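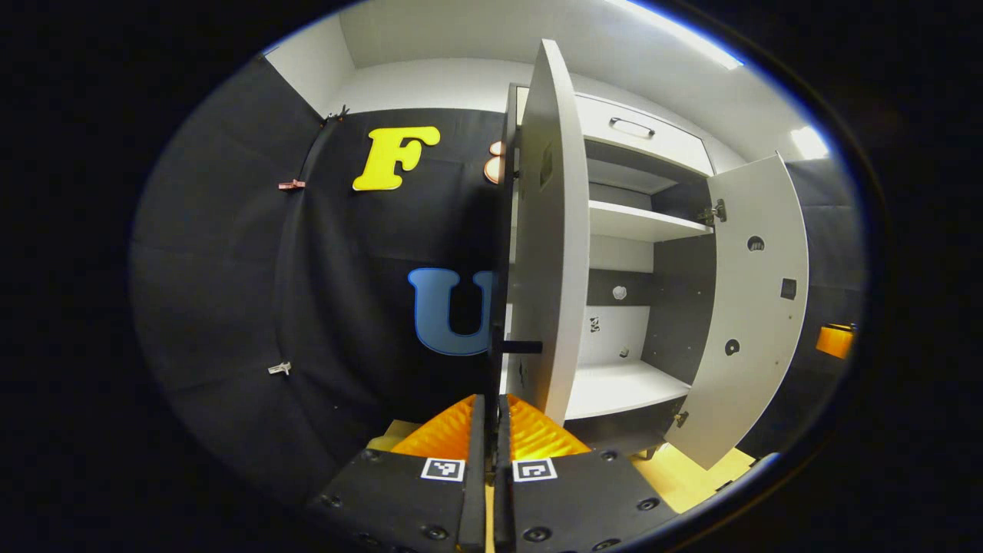

The safe use of hand-held gripper tools in shared rooms is not covered in full by any one set of rules at our school. Existing lab rules were written for fixed robot arms, which stay inside a marked zone and can be stopped with a switch. A hand-held tool moves with the person who holds it, and the risks move with that person. Our project set out to write a short code of practice for this kind of work and to test it during regular recording sessions. Much of the work took place at furniture such as the white cabinet, where both doors stand open and the orange pads of the gripper are brought up beside them. An open door at this range is both the object of the task and an obstacle, and several of the rules below deal with it directly.

Project team and scope

The project was carried out by Aslı Uysal and Dean Dawber as part of the second-year course in applied automation at Korkisside. Planning began in November, and the final draft of the code was handed in on March 17, 2020. The code applies to tools that are carried and closed by hand and that record video while in use. It does not apply to powered arms, mobile bases or tools with blades.

Method

We first read the lab rules in force at Korkisside and those of our partner workshop at Paslow. Each rule was marked as usable, usable with changes, or not usable for hand-held tools. Most of the rules on electrical safety could be kept as written. Most of the rules on fencing and distance could not.

We then reviewed the session log for the project. The log holds 1,399 recorded attempts at household tasks, among them opening doors, pulling drawers and placing items on shelves. Of these, 243 carry a note from the operator. We sorted the notes by subject and found that 108 concerned contact between the tool and something other than the intended object. The edge of an open door was the subject named most often in this group. Drawer handles came second.

Draft rules

1. Before a session the operator checks that all screws on the finger plates are tight and that the pads are firmly attached. A tool with a loose part is not used.

2. Printed markers on the tool must be clean, flat and in view of the camera. A marker that is scratched or peeling is replaced before recording starts.

3. Doors that are not part of the task are either fully closed or opened as far as their hinges allow. They are not left partway.

4. The operator stands so that no open door is behind the elbow of the arm holding the tool.

5. Floor space in front of the furniture is kept clear for the full swing of each door.

6. A second person may be in the room but stays out of reach of the tool while it is moving. Objects are never handed directly to the gripper.

7. People who may be recorded are told before the camera is switched on. Recordings that show a person who has not agreed are deleted by the end of the same session.

8. Any contact strong enough to leave a mark on the tool or the furniture is written in the log, whether or not the attempt is kept.

9. An operator takes a break after one hour of continuous work.

Trial of the rules

The rules were tried over a further 400 attempts using the Betard task list. Operators read the code before their first session and signed the last page. Rules 1, 2 and 5 were followed without difficulty. Rule 3 needed a second version. In the first version all unused doors had to be closed, and operators pointed out that this made some shelves impossible to reach at a natural angle. Rule 8 was followed unevenly, mainly because operators did not agree on what counted as a mark. The wording has been left unchanged for now, and a page of sample cases has been added to the log book.

Limits of the study

All operators were students with some experience of the tool, and the results may not hold for new users. The number of contacts before and after the rules was not compared, as the two sets of tasks were different. The team at Işık has asked to use the code with its own tools in the next school year. Comments from that team will be added to the appendix, together with the revised sample cases for Rule 8.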